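Oiling a bench top with hardware already bolted down

hrnciar_s
Monday's job is re-oiling the wooden top. The black base plate stays on, as I don't want to lose alignment. Mask it or cut in by hand? 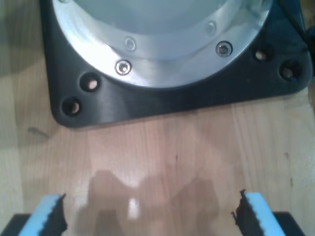
Plate corner and flange, light-grained top

tazi3
Mask. Oil creeps under an edge and stays tacky.

Prastine
Disagree — tape wicks. Cut in with a dry rag, two thin coats.

hrnciar_s
Rag it is. Next, the rack. The blue Netgear switch sits at the top, between the numbered rails. Leave it there or drop it 3 units?
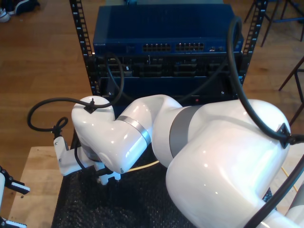

Thread length: 2 min read

tazi3
Drop it. Shorter patch leads.

Prastine
Leave it. The top is easier to reach, and lead length is irrelevant at that distance.

hrnciar_s
Leaving it, then. Leads will be yellow for data,

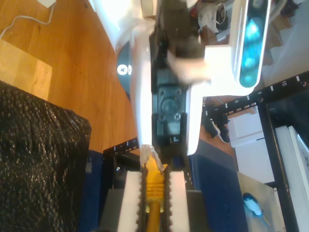 with a label at both ends, and I'll log the port numbers before anything is unplugged.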